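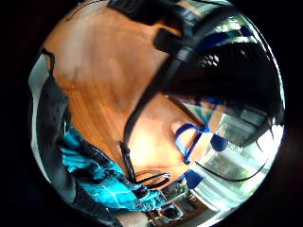 Call for participants: comfort of ear-loop face coverings worn with a head strap
Reference 2317

Kisico is looking for adults to take part in a wear study at the Grelach building. The study concerns face coverings held by elastic ear loops when they are worn at the same time as an adjustable head strap, and when the wearer spends much of the session looking down at the floor.

Background
Ear loops and head straps are usually tested separately. Worn together they share a small area of the head, and pressure on the ear can change when the wearer bends forward or turns to one side. Hair length, strap tension and the order in which the items are put on may all have an effect. We want to record where the loops move, where marks are left on the skin, and how long it takes before the wearer wishes to adjust something.

What you will do
Each participant attends two sessions of 76 minutes, on separate days. In each session you will:
- put on a blue ear-loop face covering and a head strap with a buckle adjuster, following a printed sheet
- carry out light tasks at floor level on a wooden floor: sorting small items, wiping boards, folding cloths, and packing a box
- stop every 14 minutes to fill in a short comfort form
- have the skin behind both ears checked at the end

The tasks are not timed and there is no score. You may adjust or remove any item at any point - please tell the session lead when you do, so that it can be noted. Kneeling mats are provided. The floor is bare boards and can feel hard through thin trousers.

Who can take part
You must be 18 or over, able to kneel and stand up again without help, and able to wear a face covering for the full session. We need people with short hair and people with long hair. Long hair should be left as you would normally wear it indoors; clips and bands are allowed but will be recorded. Glasses are allowed. Hearing aids that sit behind the ear are not suitable for this round, as they alter the position of the loop.

Please do not apply if you have broken skin on or behind the ears, a known allergy to elastic, or a neck or knee injury under treatment.

Places and payment
There are 20 places. Payment is by bank transfer after the second session. A person who attends only the first session is paid for that session. Travel within the town is refunded on production of a ticket.

How to apply
Ask for form Listum at the Grelach front desk, or write to Beathag Gourlay, Wear Testing, Kisico, quoting the reference above. State your hair length (above or below the collar), whether you wear glasses, and which mornings or afternoons you can attend. Forms must reach us by 8/1/22. Those not given a place will be kept on the list for the June round unless they ask to be removed.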